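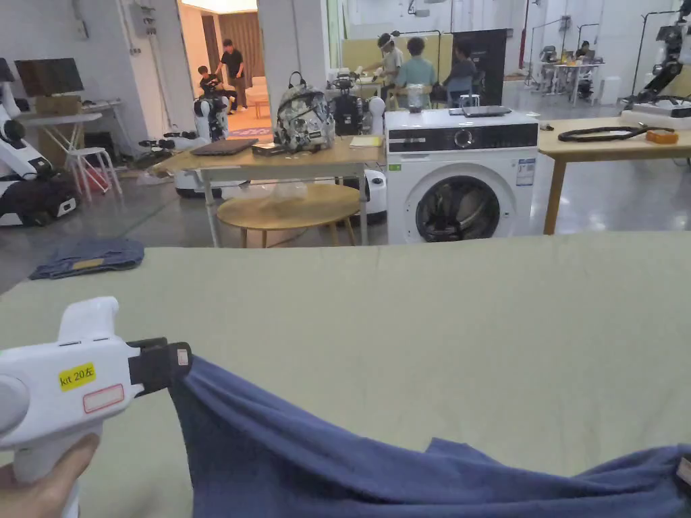

Handgreifer-Kit am T-Shirt, Aufnahme aus der Kopfperspektive

Bisgaard Handgreifer-Kit, linke und rechte Hand

Ich falte seit September fast nur noch Wäsche, und zwar beruflich! Wir wollten bei Cikow wissen, ob eine Faltstrategie besser lernt, wenn sie neben den Greiferkameras auch den Blick vom Kopf bekommt. Dafür haben wir das Kit gebaut, das ihr hier bestellen könnt: 2 Greifer, dazu die Kopfkamera und die Software Nustport, die alle Bildströme auf eine gemeinsame Zeit bringt.

Die Methode ist schnell erzählt. Man nimmt einen Stoffzipfel zwischen die Backen, hebt an, legt um, lässt los — und jede Episode landet samt Greiferöffnung und Handbahn im Datensatz. Maxence Boyer hat daraus das Modell Pekine trainiert, einmal mit Kopfansicht und einmal ohne. Mit Kopfansicht fand es den Saum auch dann wieder, wenn der Ärmel drüberlag (das war vorher unser Dauerärger). Pro Variante haben wir 40 Versuche gefahren, die Auswertung schicke ich auf Anfrage gern mit.
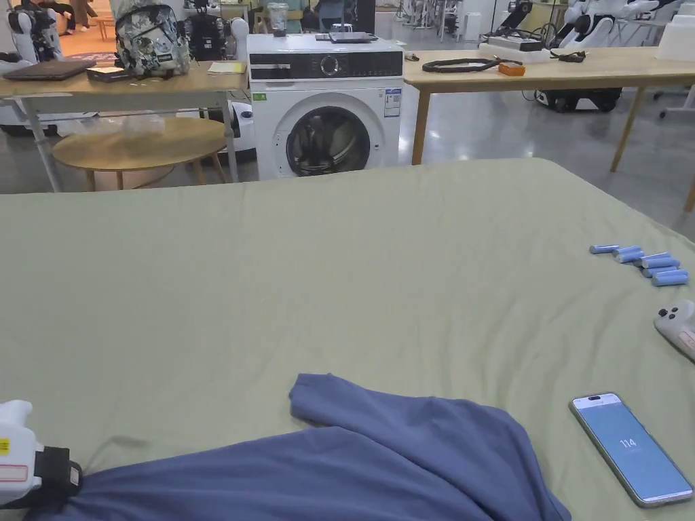

Kann ich das Kit auch mit nur einer Hand benutzen?
Das geht, Nustport nimmt dann einfach eine Spur weniger auf; für Hemden und T-Shirts würde ich trotzdem beide nehmen.

Weicher Stoff ist gemein, der liegt jedes Mal anders da. I-seul Son hat deshalb durchgesetzt, dass wir vor jeder Episode neu zerknüllen. Wer ordentlich hingelegte Shirts aufnimmt, bekommt ein Modell, das nur ordentlich hingelegte Shirts kann, das haben wir teuer gelernt. Bei Jeans hakt es übrigens noch, da rutscht uns der dicke Bund weg. 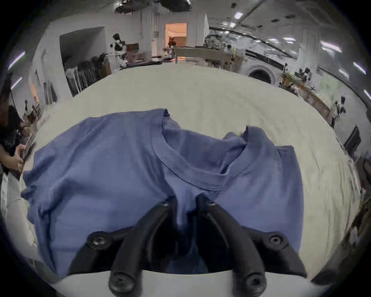 Zuletzt geändert: September, Gerrit Van Beek

Am Kragen greifen wir gern knapp unter dem Bündchen, so bleibt der Halsausschnitt für die Greiferkamera sichtbar. Die Weitwinkeloptik verzerrt am Rand kräftig, das rechnen wir beim Training nicht heraus. Pekine kommt damit gut klar.

Lieferzeit derzeit 3 Wochen. Fragen zur Kalibrierung bitte an Nkechi Ibrahim, Ersatzbacken und Schrauben gibt es bei Adel Hamdy.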